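Hestar (simulated work cell)

Hestar is a simulated kitchen cell used to test control software for two-armed robots with jointed hands. It was built at Stestley by Hedvika Malý and Otakar Kováčik and is kept up by a small group under Eduard Vaněk. The cell exists only in software, but it is set up and serviced much like a physical one.

Setup

Each session starts from a saved layout. The operator loads the counter and appliances, sets the door hinge to its starting angle, and runs both arms to their home position. Finger joints are then closed and opened 2 times to check their limits. A full test set has 400 runs.
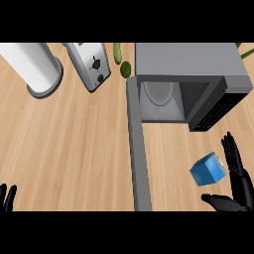 The Hestar cell with the microwave door open and a blue box at the robot's right hand.

Contact settings need the most attention. If friction at the fingertips is too low, a carton slides out of the grasp; if it is too high, it sticks to the thumb after release. The open door is a common source of collisions, and its contact shape is checked whenever the hinge is changed.

Maintenance

In July, Matúš Ondrejka traced a recurring fault in the right wrist to a joint limit set 22 degrees short. Run 283 was the first in which the fault had been logged. The corrected file was released on 28th August. Older layouts still load, but the wrist limit has to be entered by hand.

See also: Mostyn (hand controller), Sedwood (layout editor)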